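Clearing the odds and ends off the table

Every house has a flat surface that fills up. In ours it's the table by the back door, which collects whatever came out of a pocket, a school bag or the bathroom cupboard. The method below takes me 11 minutes on a good evening and no more than 35 on a bad one.

Start with a tray and a paper bag. The tray is for things that live in another room. The bag is for recycling. Rubbish goes straight in the bin as you come to it. Don't carry anything to its proper place until the table is bare, or you'll end up reorganising the linen cupboard and the table will still be full at bedtime.

Bottles

Plastic drink bottles go first as they take up the most room. Tip out the last mouthful, give the bottle a quick rinse and leave it upside down in the dish rack overnight. A bottle put away with water in it and the lid on will smell by the end of the week.

If your state has a container refund scheme, check the label for the refund mark and leave the label on. Don't crush those ones, as some machines won't read them. Rules on lids differ between councils, so look yours up once and write the answer inside the pantry door.

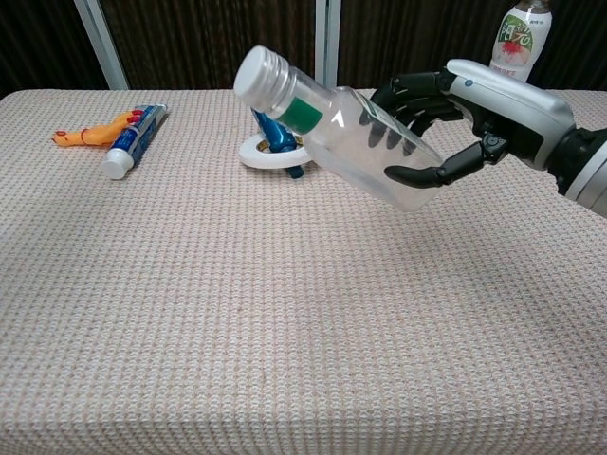

Tubes of toothpaste, hand cream and sunscreen come next. Press each one flat from the crimped end with the back of a comb, fold the flat part over and hold it with a bulldog clip. If it's nearly finished, stand it cap down in a mug beside the sink. Most of us throw tubes out too early – cut one open with the kitchen scissors and there's usually a few days' worth left inside. Once it's cut, keep it in a small zip bag so it doesn't dry out.

Tape and other rolls

Rolls of tape get lost because they don't stack well with anything. Hang them on a length of dowel across the inside of a drawer, or thread them on a loop of cord and hook it behind a door. Fold the loose end under by a centimetre before you put the roll away. For a roll that has gone tacky on the sides, dust it with a little cornflour and rub it off with a dry cloth.

Small plastic bits

Handles, clips, toy parts and lids with no container go in one jar. I use a Somel jar with a wide mouth, but any clear one will do. Empty it every 6 weeks. Whatever hasn't been claimed by then goes.

The cloth

Knitted and textured tablecloths hold crumbs. Shake them outside before washing, then use a cool gentle cycle in a mesh bag. Dry flat over an airer, never pegged by one edge, as the weight of the water pulls the knit out of shape. Toothpaste marks should be scraped off dry and then dabbed with plain warm water. Go easy with the water if the colour isn't fast. Our washing machine has a 40 degree setting, which I save for cotton cloths with grease on them.

Put the clean cloth back on last, once the tray has been emptied.

Contact us | © Pundgate Home Notes | Back to top

We use cookies to remember your settings. By continuing to use this site you accept our cookie policy. OK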